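Gralline Two-Arm Sorting Kit – Set-Up Guide
Section 4: Your first sorting run

You have the arms bolted down, the controller is talking to both of them, and now comes the fun part! In this section you lay out a table of mixed small parts and let the kit sort them into trays. Allow yourself an unhurried morning for the first one.

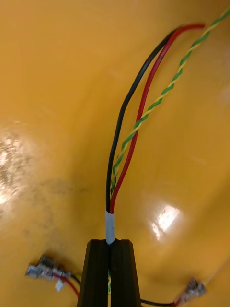
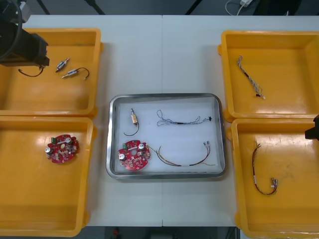
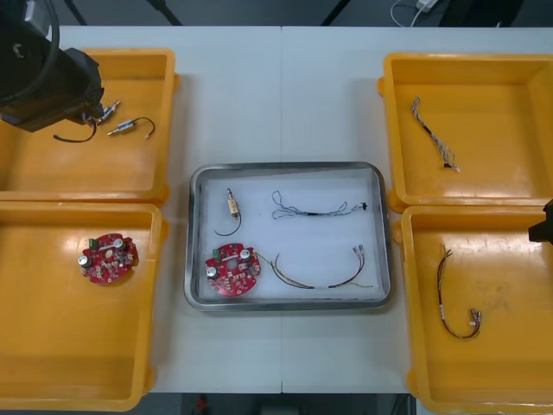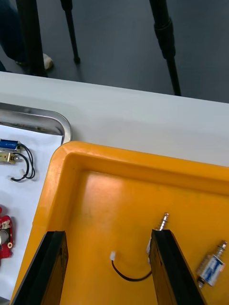
Parts trays and grippers, from the table cameras and the wrist cameras.

Parts with wires attached are where the Gralline kit really earns its place on the bench, and they are also where most of your set-up time will go. A loose wire can slide, snag or flip over while the rest of the part stays put, so the pick point matters a lot. For a harness, pick on a firm spot where the wires are held together, like the pale wrap between the two fingers in the wrist close-up with the red, black and twisted green-and-yellow wires. Round circuit boards are easier on the whole, but keep the fingers away from tall capacitors and the terminal block.

4.1 Lay out the trays

1. Set the steel tray in the center of the table, between the two arms.
2. Place two yellow trays on each side of it, one behind the other.
3. Open Plerlow on the controller and choose Layout > Four Plus One.
4. Jog each arm to the corners of its own trays and press Save at every corner.
5. Put one part of each type in the steel tray with some clear space between them.

Note: Shiny trays throw back a lot of light. If Plerlow shows a part outline where there is only glare, turn the lamp a little and run Refresh Background again. It takes a moment and saves a lot of head-scratching later.

4.2 Teach a pick point

1. Select Parts > New and type a name you will recognize.
2. Bring the gripper over the part in Slow mode.
3. Line up the gap between the fingers with the spot you want to hold.
4. Lower the gripper and press Close Soft.
5. Raise it a short way, look at how the part hangs, and press Keep or Try Again.
6. Repeat until you have 10 good picks. Move the part between picks – the software learns much more from a messy set than from a tidy one.

Caution: Keep your hands outside the tray area whenever either arm is powered. Press Hold before you reach in to move a part.

Caution: Never sort boards or harnesses that are connected to a power source.

4.3 Run the sort

1. Assign each part type to a yellow tray.
2. Choose Surum mode if both arms will share the center tray. One arm then waits while the other is inside.
3. Press Start and stay close to the stop button for the first run.

If an arm pauses with code 769, it has lost sight of the part. Press Hold, spread the parts out and press Resume. Code 1054 means the fingers closed on nothing, so go back to 4.2 and teach that pick again, a touch lower this time.

Once a run goes through cleanly, save it under File > Save Job. Fülöp finger pads are fitted and adjusted in Section 5.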